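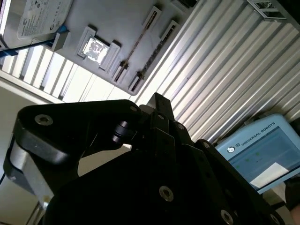 Gripper over the ribbed plate, parts tray and pendant behind it.

Temeck trial kit, July, second entry

Started 8:40. Shanthi had already loaded the program from the vendor's stick and saved our old one under a new name. The question for this trial is still whether the Temeck memory handling kit is worth paying for at the Sotenmont teardown line, where they want modules out of old desktops in one piece. Price on the quote is 1882 per station, fingers and software together, arm not included. Support after the first year is extra and they haven't said how much.

Before anything moved I went over the finger screws with the hex key. One on the left link took a quarter turn. Wrote it on the check sheet so we see whether it backs out again.

Tool offset redone with the vendor's pointer. Their guide has you enter the values on one page and confirm them on another, and if you skip the confirm it keeps the old ones without a warning. I lost half an hour to that. Adeel did the same thing last time so it goes on the list for Temeck.

Grip force left at the default for the morning. Sandamali wanted it lower. Agreed to change one thing at a time and leave the force for after lunch.
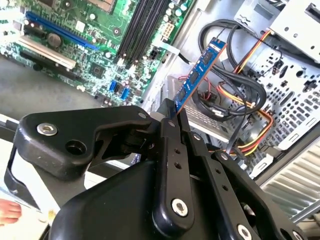
Blue module in the fingers, held at its lower end over the open case.

Notes on the grip. The fingertips are narrow, so what matters is where along the module they close. Temeck's guide says to aim for the bare part of the board between chips, but the software has no field for chip spacing. You teach one pick point per module type and that is all you get. For a mixed bin at Sotenmont that means a person sorting first. Nimal thinks we could add a lookup on our side. Possible, but then we own it, and the quote was supposed to cover it.

Approach speed: slow setting is fine, middle setting overshoots a little at the end of the move and the fault light comes on. Did not try fast.

The latches are not part of the kit at all. It handles the module, and the latches are opened by hand or by a second tool they sell. This was in the small print on page 3 and not in the demo. Asked for a price on the second tool.
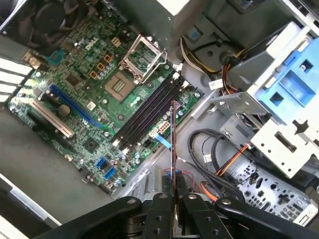
Nimal read the pages up to this point and wrote underneath that he would not hold the latches against them, as the Bhuiyan kit we looked at in the spring had the same gap and cost more. What bothers him is the teaching. He wants to know how long a new operator needs to teach one board from nothing, with the guide and no help from us. Fair. Sajib has not touched this kit, so he can be the test. Will put a timer on it.

Afternoon. Lowered the force 2 steps as Sandamali asked. Fault log went quiet on the grip check but I don't trust that yet, the check may simply be less strict at low force. Need the threshold table from Temeck.

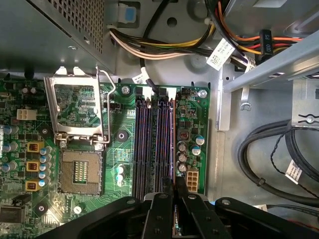 Clearance is my main worry with this gripper. The body is wide for the job, and the guide's drawing shows only the fingers, with no outline for the plates behind them. On this board there are capacitors and a white power connector to the right of the memory slots, and the power wires come across from the top of the case, so the path has to be planned with the full width in mind. I drew a keep-out box in the software by hand. It accepts boxes only, no slanted shapes, so with a case sitting at an angle you give up more room than you need to. Adeel suggests squaring up the fixture and being done with it. I'd try that before asking for a software change.

To do:
Square up fixture (Adeel)
Teach test with timer (Sajib)
Ask Temeck: threshold table, confirm page warning, price of latch tool, support cost after first year
Recheck left link screw before next run
Send Caltemham the loan form, they want the kit after us

Stopped 4:15. Arm parked, air off, stick back in Shanthi's drawer.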